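Preparing for a Long Stay: Notes from the Ustedley Analog Habitat

Posted 08/05/2022

Readers of this blog will know that my interest in crewed space travel lies less with rockets than with the people who would have to live at the other end of the trip. In January I was given a place on the support team for a 28-day lunar habitat study at Ustedley, and I have now received permission to write about it in general terms.

The study was led by Meifang Zeng, whose earlier work concerned sleep on polar stations. The habitat, known as Wodau, is a sealed building with two floors and a small airlock. Four crew members lived inside. The support team worked from an adjoining office and spoke to them through a voice link to which a delay had been added.

The main subject of the study was water. Each crew member was allotted a fixed daily quantity for drinking, food and washing, and every use was entered in a log. The recycling unit, supplied under the name Bahrami, performed within its limits for most of the stay. It was shut down twice for filter changes, and on both occasions the crew moved to stored water without asking for help from outside.

Less expected was the amount of time taken up by small domestic work. Cleaning, repairs and the sorting of supplies filled a large part of each afternoon, and the schedule had made very little room for them. 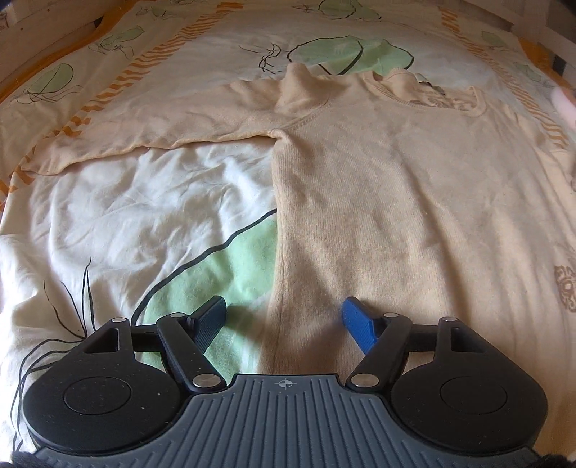
Kiri Brunton, who commanded the crew, raised this in her first weekly report. She asked that 2 hours be set aside each day for upkeep and that the time be taken from the exercise block and the evening briefing. The request was approved, and the later logs show fewer tasks carried over to the following day.

The greenhouse produced mixed results. Of 200 lettuce seedlings, most reached a usable size, but the radishes were poor and the crew stopped planting them in the third week. The total energy used by the grow lights was higher than planned – a matter that will need attention before the next study, which is to be run with the Wumasia power module.

I also kept a count of messages sent over the delayed link. There were 320 in all, and a large share concerned food. Several asked for nothing more than a change in the order of the evening meals.

The full report is being reviewed by the study team. Questions about the water logs may be left in the comments, and I will pass them on to Dr. Zeng.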